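Ticket: skewer transfer, breakfast bench, two-arm cell
Site: Catterall
Status: open
Raised by: Trevor Tapley

Right arm halts over the grill on the skewer routine. 8 halts in 90 cycles on the October build. Left arm not used in this routine.

14:10 Grip force lowered. No change.
14:35 Wrist view checked against fixed and head views. Attached, mixed order.

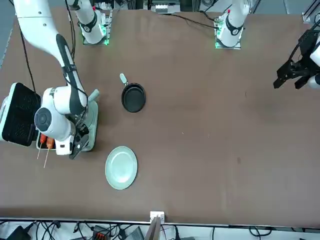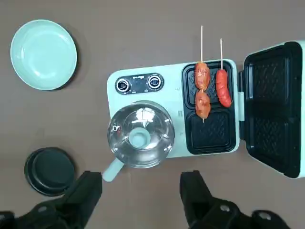
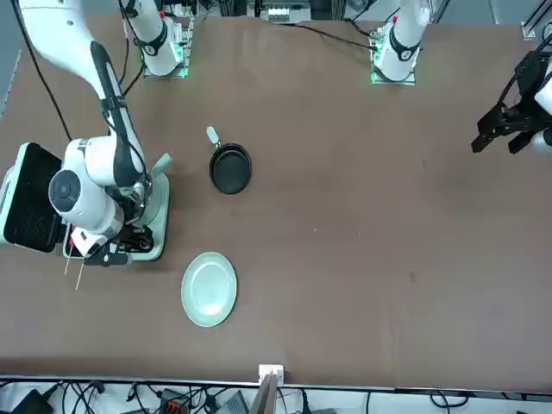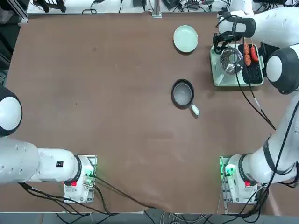 15:20 Approach height raised by 6 mm. Rerun of 135 cycles, one halt.

Note from Roksolana Palamarchuk: since the cell went in, the morning prep shift spends its time clearing halts and resetting plates. The rota still lists them as cooks. Please add halt clearing to the Lera job sheet and book training before the Fandell bench is switched over.

Rota change passed to the shift lead. Ticket stays open until then.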